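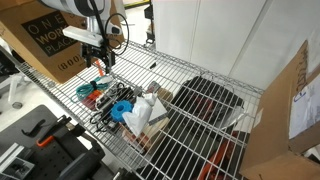 구축 아파트로 이사 온 지 이제 한 계절이 지났어요. 집 보러 다닐 때 신축이랑 구축 사이에서 진짜 오래 고민했는데, 결국 거실 넓은 맛에 오래된 집을 골랐거든요. 후회는 안 하는데 손이 가긴 합니다 ㅎㅎ 들어와서 한 달 동안 제일 많이 한 일이 가구 배치도 아니고 창문이랑 문틈 막기였어요. 2월에 이사를 했더니 첫날 밤부터 바람이 솔솔 들어오는 게 느껴지더라고요.

그래서 오늘은 제가 직접 해 본 것들 위주로 정리해 볼게요. 전문가는 아니고 그냥 공구 상자 하나 있는 사람이니까 가볍게 봐 주세요.

먼저 어디서 새는지부터 찾기

문풍지부터 왕창 사지 마세요. 제가 그랬다가 절반은 아직 서랍에 있어요. 바람 부는 날 저녁에 보일러 끄고, 손등을 물에 살짝 적셔서 창틀을 따라 천천히 움직여 보면 차가운 데가 딱 느껴집니다. 휴지 한 칸을 길게 찢어서 대 봐도 돼요. 저희 집은 창문보다 현관문 아래랑 싱크대 밑 배관 구멍이 훨씬 심했어요. 싱크대 밑은 생각도 못 했는데!

찾은 자리는 마스킹 테이프를 조그맣게 붙여서 표시해 두세요. 저는 기억할 줄 알고 그냥 뒀다가 다음 날 처음부터 다시 했습니다.

문풍지 붙이는 법

창틀 닦는 게 일의 반이에요. 물걸레로 한 번, 마르면 알코올 묻힌 천으로 한 번 더. 그러고 나서 30분은 그냥 두세요. 물기가 남은 채로 붙인 안방 쪽은 일주일 만에 줄줄 떨어졌어요.

두께는 꼭 재고 사세요. 틈에 지점토를 조금 넣고 창문을 닫았다가 열면 눌린 두께가 나오잖아요, 그걸 자로 재면 됩니다. 너무 두꺼운 걸 붙이면 창문이 안 잠겨요. 그리고 붙일 때 잡아당기지 말기. 늘려서 붙이면 나중에 줄어들면서 모서리가 벌어져요. 저는 Enano 스펀지형이랑 Gudham 털실형을 둘 다 써 봤는데, 여닫이문에는 스펀지, 미닫이 창에는 털실이 편했어요. 스펀지를 미닫이에 붙이면 창문 밀 때마다 밀려서 돌돌 말립니다.

욕실 실리콘 다시 쏘기

이건 겁먹고 미루다가 한 건데, 해 보니 제거가 힘들지 쏘는 건 금방이더라고요. 오래된 실리콘은 커터칼로 위아래 선을 긋고 헤라로 밀어서 걷어 냅니다. 칼날은 아끼지 말고 자주 바꾸세요. 남은 찌꺼기까지 싹 긁어야 새 실리콘이 제대로 붙어요.

노즐은 비스듬하게, 생각보다 조금만 자르기. 크게 자르면 왕창 나와서 수습이 안 됩니다(세면대 옆이 아직도 울퉁불퉁해요...). 위아래로 마스킹 테이프를 붙이고 쭉 쏜 다음, 헤라로 한 번에 밀고, 굳기 전에 테이프를 바로 떼세요. 그다음 24시간은 물 쓰지 말고요. 욕실이 하나인 집은 이게 제일 문제인데, 저는 저녁 8시에 샤워까지 다 끝내고 물기를 말린 뒤에 밤늦게 작업했어요. 다음 날은 헬스장에서 씻었고요. 제품마다 굳는 시간이 다르니까 통에 적힌 설명도 꼭 확인하시고요.

삐걱거리는 방문

경첩 나사부터 조여 보세요. 저희 집은 방문 4개 중에 3개가 그걸로 조용해졌어요. 나사가 헛돌면 이쑤시개에 목공풀을 묻혀서 구멍에 채우고, 마른 다음 튀어나온 부분을 잘라 내고 다시 박으면 꽉 물립니다. 마지막 하나는 경첩 핀을 빼서 닦고 양초를 문질러 줬어요. 식용유는 바르지 마세요, 나중에 끈적해지고 먼지가 다 붙어요.

벽에 남은 못 구멍

전에 사시던 분이 액자를 정말 좋아하셨나 봐요. 거실 벽 하나가 구멍투성이였어요. 작은 구멍은 퍼티를 손가락으로 눌러 넣고 카드 같은 걸로 싹 긁으면 끝이고, 큰 구멍은 한 번에 채우지 말고 두 번에 나눠서 하세요. 마르면서 꺼지거든요. 고운 사포로 살살 문지른 다음에 페인트를 바르는데, 벽 색이 흰색 같아도 다 달라요. 저는 Hervieu에서 나온 소용량 몇 가지를 사서 구석에 칠해 보고 골랐습니다. 낮에 볼 때랑 저녁에 조명 켜고 볼 때랑 느낌이 다르니까 두 번 다 보세요.

보일러 배관이랑 라디에이터

배관 보온재는 손으로 눌러 봐서 바스러지면 바꿀 때가 된 거예요. 베란다 쪽 배관만 새로 감았는데 재료비도 얼마 안 들었어요. 이음새가 아래로 가게 감고 테이프는 겹쳐 가면서 붙이면 됩니다. 단, 보일러 본체나 가스관, 연통 쪽은 절대 직접 건드리지 마세요. 저도 이건 기사님 불렀어요.

부품은 동네 철물점이 제일 빠르고, 없는 건 Ostgate에서 주문했어요. 주문 전에 헌 부품을 빼서 지름을 재 두시고요. 저는 수전 패킹을 눈대중으로 시켰다가 두 번이나 교환했답니다.

다음 글에는 베란다 결로 이야기를 써 볼게요. 제습기를 살까 말까 아직 고민 중인데, 쓰고 계신 분 있으면 소음이 어느 정도인지 댓글로 좀 알려 주세요!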